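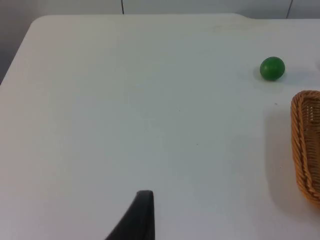
Grupo de Manipulación Robótica - Departamento de Automática, Universidad de Trindale

3.2. Puesta a punto y mantenimiento de la célula

Figura 2. Vista de la cámara de muñeca en la célula Daleck: dedo de la pinza, pelota verde y cesta de mimbre sobre el tablero blanco.

La cámara de muñeca se fija al cuerpo de la pinza mediante un soporte Suvarna de dos tornillos. La orientación se ajusta de modo que la punta del dedo quede en la parte inferior de la imagen (Figura 2) y sirva de referencia permanente. Si la posición de la punta difiere de la plantilla guardada, se detiene la adquisición y se repite la calibración mano-ojo.

El mantenimiento preventivo se realiza cada 2.000 ciclos de agarre e incluye el reapriete del soporte, la limpieza de la lente y la inspección de la punta del dedo. El tablero se limpia con un paño sin pelusa; las manchas tenues y las marcas de roce se toleran mientras no generen detecciones falsas en el segmentador. La iluminación es difusa, con sombras suaves en torno a los objetos, y el tiempo de exposición permanece fijo durante toda la serie.

En el ciclo 2.863 se registró una deriva lateral de la punta respecto a la plantilla. La causa fue un tornillo flojo del soporte - el par de apriete indicado en la hoja de montaje resultó insuficiente. Se sustituyeron ambos tornillos, se aplicó fijador de roscas y se recalibró con el patrón Gusalov antes de reanudar los ensayos. Los ciclos afectados se excluyen del análisis de la sección 4.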